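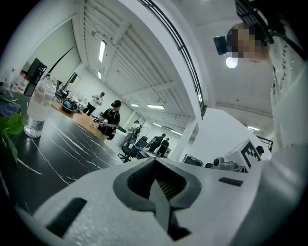

The Cudarar hand-held gripper in the club room, with the marble-pattern table and the wooden one behind it.

Review: Cudarar hand-held gripper kit, classroom edition
Posted 14 Aug 2026

Our robotics club at Hitdale bought two of these kits in the spring for the student manipulation project. The task is simple on paper. Students pick up household objects with the hand-held gripper, record the motion, and use the recordings to train a small arm to do the same. This review covers the hand-held unit and its software after one full term. The arm is a separate purchase and ours is a Busetti, so I will only mention it where the two meet.

Build

The body is white plastic with a dark gray jaw assembly. The shell has held up well. One unit was dropped from table height in the second week and came away with a scuff on the housing. The screws that hold the jaw are small and strip easily, and the supplied driver is a poor fit. Use your own.

Jaw travel is 90 mm, enough for a drinking glass or a small water bottle held around the middle. Anything wider has to be taken by an edge or the neck. Closing force is whatever your hand supplies, which means students squeeze far too hard at first. Plastic bottles buckle, and the arm later repeats the squeeze. We now have each new student practice on an empty bottle before recording anything.

Setup

The manual allows five minutes for calibration. Our first attempt took most of an afternoon, nearly all of it spent on the printed markers. They have to be flat. A marker taped over the corner of a box will be detected and will give you a wrong pose with no warning. Glue it to one face and leave a white border on every side.

Shiny tabletops are a nuisance. Ceiling lights reflect off them and tracking drifts when the gripper passes low over the glare. A matte cloth under the work area fixed most of it. Overhead panels also flicker at some exposure settings, so set the exposure by hand and write the value down.

In use

Weight is fine for short sessions and tiring for long ones. Students between 13 and 17 could work comfortably in blocks of 6 recordings, then swap. Past that the wrist starts to sag and the approach angle gets sloppy. The grip is sized for an adult hand, and our youngest members had to use two.

Clear objects remain the weak point. Glasses with water in them gave us the worst results of the term, on both units. Solid colored objects were reliable almost from the start.

The recording software is plain and has not crashed. It saves each take separately, and a bad take can be deleted from the list without touching the others. Export to the Busetti format works, but the jaw opening comes through inverted, so open means closed. Support told us to change the sign in the settings file. This should be in the manual.

Spare parts

Replacement finger pads come from Arboleda and arrived within a week. They wear faster than I expected - we changed both sets before the end of term. The pads are pressed on and come off with a fingernail. Replacement jaws are sold only as a complete assembly, at a price a school club will notice.

Verdict

A solid tool with a weak manual. For a club that already owns an arm and has someone willing to fight through the first calibration, I would recommend it. For a group starting from nothing, the cost of the arm and the hours of setup are hard to justify for one term of work. We are keeping both units and will use them again for the beginner group in September, this time with the markers glued down in advance.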